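Balance training and the vestibulo-ocular reflex: is the Merness result real?

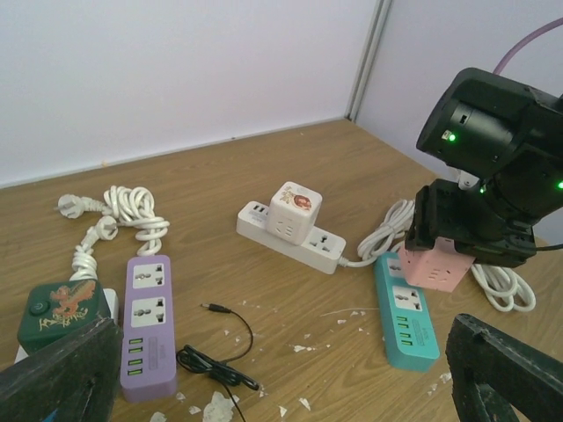 vmerik, 8 Mar 2022
Has anyone read the Merness paper on gaze stability in figure skaters? Lead author is Žofie Holub. They spun 50 skaters and 50 controls in a rotating chair and timed how long the nystagmus lasted after the stop. Skaters recovered faster. The claim is that the cerebellum learns to damp the signal from the semicircular canals. I can't see how they separate that from plain habituation to the chair.

otolith_b
They don't, fully. Skaters had one familiarisation run, controls had none. It's in the supplement, under the methods table.

Skala548
That isn't right. Both groups had the familiarisation run. The table lists it once because the protocol was identical. Read the footnote.

otolith_b
Footnote read. I withdraw the point about controls. One run still isn't enough to rule out a practice effect in people who rotate for a living.

vmerik
Was the chair test done in the dark? With a fixation target you would be measuring suppression and not the reflex itself.

Skala548
Dark, eyes open, infrared goggles. Fixation was a separate condition and the group difference was smaller there.

lis_bozena
I work in a balance clinic. Our patients with one-sided loss improve with head-turn exercises over several weeks, but the gain on the weak side often hardly changes. They learn to put in a catch-up saccade. I'd want to see saccade counts before accepting anything about the cerebellum.

otolith_b
Agreed. Holub's group reports time constants only.

Skala548
Raw traces are due in April. I'll post a link in this thread.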